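Section 4. Playing Backing Tracks at a Ceremony

The Nandau player will run the music between live pieces. The sales sheet says it does this "without attention." Give it attention anyway.

1. Copy the ceremony tracks to the Beltwood laptop. Do not stream them. Venue Wi-Fi is always described as excellent.

2. Open Nandau and choose New Set. Name it after the couple.

3. Drag the tracks into order: prelude, processional, signing, recessional.

4. Set Fade to 2 seconds. The default is longer and swallows the start of quiet cello.

5. Play the whole set once, through the speakers you will use that day.

Note: The "Smart Walk" option claims to match the processional to the bride's pace. We left it off after two rehearsals.

Caution: Auto Level is rated for rooms of up to 200 guests. We would not trust it with half that.

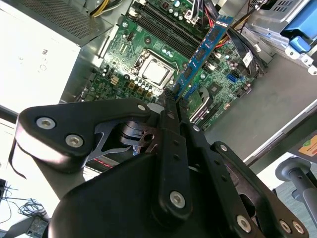 Long sets stutter on laptops that are short of memory, and the usual advice is to buy more. Try closing the browser first. If you do go shopping, check the type before paying: a desktop module like the blue one with the white label and black chips will not fit a laptop made for the smaller kind.

6. Turn off notifications and sleep mode, then save the set.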